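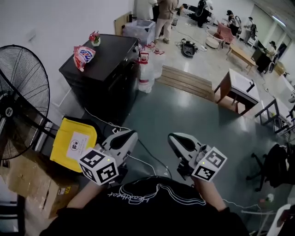 Page last changed: 8th December

Facilities Forum > Shared Premises > Storage and Layout > Trorwood, rear room

This site uses cookies to keep you signed in. By continuing to browse you accept their use.

Rear room at Trorwood - placement of fan, water and bench

domdale_premises
Members are asked to comment on the layout of the rear room before the new storage arrangement is adopted. The proposal is as follows. The tall black cabinet will remain against the white wall. The two large water jugs with the red caps will move from beside the cabinet to the kitchenette. The standing fan will stay on the left. The low slatted bench will be placed under the window in the corridor, so that the green floor is kept clear.

Zatau_Bookings
Our office supports the proposal in general but does not agree to moving the water. The kitchenette is locked after the evening session and groups using the rear room would have no access to it. A full jug of that size is also a considerable weight to carry down the corridor.

greenfloor18
I agree with the previous member about the jugs. They are out of the way beside the cabinet. The cardboard box under the fan should be dealt with first. It has a yellow warning sticker on it and a yellow bag sitting on top, and it is too close to the fan for my liking.

domdale_premises
Thank you. The box will be added to the list. Would the group that owns the yellow bag please collect it or label it with a booking number.

TheodorakopoulosHall
With respect, I must disagree on the bench. We moved a similar bench into the corridor at Theodorakopoulos Hall and it was back in the room within a week. People want a seat where they are working. It is low and takes up little space. I would sooner see the beige cardboard panel and the plastic bin behind the cabinet cleared, as things left behind furniture tend to stay there for years.

greenfloor18
The panel is ours. It is kept for the December display and we were told in writing that it could lean there.

domdale_premises
That is correct, and the permission stands until the display closes. The panel will not be moved. The bin is a separate matter.

Zatau_Bookings
Could food also be covered in the notice? There is a snack bag on top of the cabinet, in front of the plant. The plant with the red flowers is welcome and should remain.

domdale_premises
Noted. The revised proposal is:
- water jugs to stay beside the cabinet
- bench to stay in the room, subject to review
- cardboard box and yellow bag to be moved away from the fan
- no food to be left on the cabinet

TheodorakopoulosHall
Agreed, except that "subject to review" ought to have a date beside it.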